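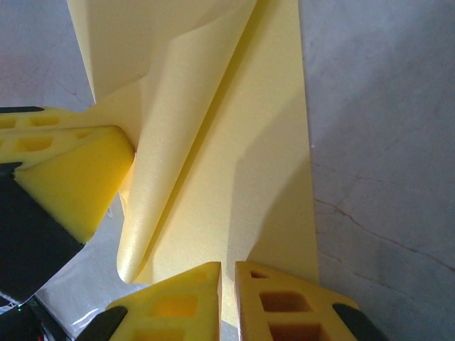

Folding and Storing Things Flat

Most household clutter is bulk that could be thickness. A cloth, a sheet of wrapping paper or a paper pattern takes up very little room once it is flat, and a good deal more when it has been pushed into a drawer. The notes below cover cloths, boxed games, paper and drawer linings.

Cloths and table linen

Fold when fully dry. Any damp left in the middle layers will mark the cloth along the fold, and on pale yellows and creams the mark shows as a brown line that ordinary washing will not shift.

Work on a hard surface larger than half the cloth. Smooth one side flat first, then bring the other side over to meet it. Do not pull the cloth by its corners, as this stretches the hem on the bias and the edges will no longer match. Press the fold with the forearm, from the middle outwards.

Change the fold line each time the cloth goes away. A linen cloth folded in the same place for years will split there first. Thirds one month and quarters the next is enough. 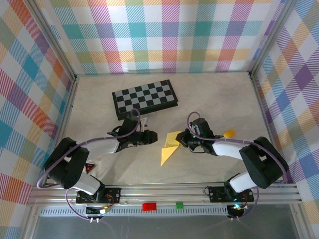
Boxed games suffer more from their boxes than from play. The corners of the lid split, the tray sags and small pieces work their way underneath it. Discard a failed box and keep the parts by type: cards in a tin, counters in a lidded jar, rules in a clear sleeve. A folding chessboard needs no box at all and can stand on edge between books, with the hinge at the top so that grit falls out of the joint. Wipe the squares with a barely damp cloth and leave the board open until dry. Chessmen go in a drawstring bag, tied to nothing, on the same shelf.

Paper

Paper has a grain, as wood does. It folds cleanly along the grain and roughly across it. To find the direction, bend the sheet loosely each way without creasing it. The way that resists less is the way of the grain.

1. Square the sheet to the edge of the table.

2. Bring the edges together and hold them down before touching the fold.

3. Press the centre of the crease, then run out to each end with the back of a spoon or a bone folder. Do not use a thumbnail on coloured paper, as it polishes a shiny track.

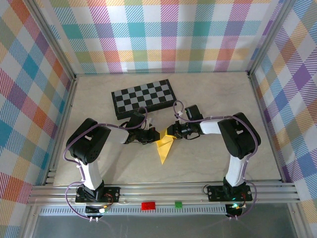 Drawer linings

Lining paper should be cut 3 mm short of the drawer on each side. Cut to the full size, it will buckle in damp weather and catch the drawer above. Measure the base at the front and the back – old drawers are seldom square – and cut to the smaller figure.

For a drawer 800 mm wide, use one length of paper across the full width. A join in the middle always lifts. Where a join cannot be avoided, overlap it by 37 mm and place the upper edge away from the hand, towards the back. Paste is not needed. Four small tabs of double-sided tape will hold the lining and can be peeled off in May when the drawers are turned out.

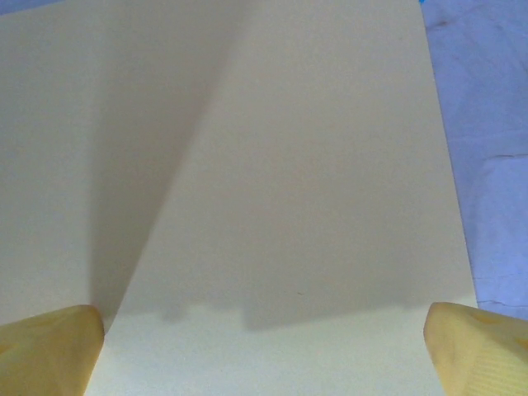
Workshop Notes by Gearóid Dunne, Rotthorpe

Large patterns and plans

Sheets over 1,000 mm long are better rolled than folded. Roll with the printed side outwards, so that the sheet lies down when opened instead of curling up at the reader. Use a tube at least as wide as a jam jar, and tie with cotton tape. Rubber bands perish and stick.

If a sheet has to be folded, fold it once, on a line that carries no measurements. A crease through a scale or a dimension will wear until the figure cannot be read. Write the title on the outside in pencil.

To take out an old crease, lay the sheet face down on a clean towel, cover it with a second towel and press with a cool iron, no steam. Leave it under a board overnight. Test a corner first on anything with coloured ink.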